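When Dzintra Vītola closed her restaurant in January, she kept only one thing from the kitchen: a bread knife, older than her marriage. "My hand knows it," she told me. I have thought often of this sentence.

We speak much of blades and little of handles. Yet the handle is where we meet the tool. Hubert Lehner, who repairs cutlery in Killton, receives 278 knives in a year, and he looks first at the grip. 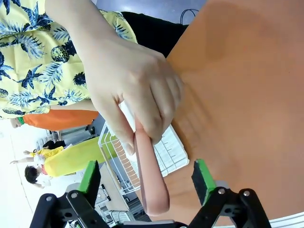 *A long pink handle, held near its upper end.*

Lehner prefers pear wood, oiled twice. His customers, he admits, often ask for colour. At the Gromby workshop, Eluned Samuel makes both kinds and will not choose between them. Her waiting list has 20 names.

I bought one from her, in plain wood. After two months it is a little darker where my thumb rests, and my soup is no better than before.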